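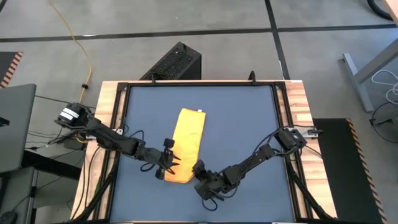 The Plarklow cloth is a long yellow all-purpose cloth for wiping down counters, tables and shelves. It comes from Flurndale in packs of 8 or as a carton of 40. Each one has a small white tag at the corner, so you can find the same corner again when you shake the cloth out after washing. Folded lengthwise it makes a narrow strip that stores easily in a drawer or on a shelf, and it can be turned over and refolded as each side gets dirty.

Wash before first use. The yellow may run a little the first time, so keep it away from whites. After that, machine wash warm with similar colors and tumble dry low. No fabric softener — it leaves a coating and the cloth stops soaking up water. With normal care a cloth is good for up to 500 washes.

Cartons ship from our Merkholm warehouse. Orders placed in August may take a few extra days. The older Kauppinen cloth is no longer stocked, and the Plarklow replaces it on standing orders.

For trade prices, contact Irja Manninen in the sales office.

Page updated July 29, 2025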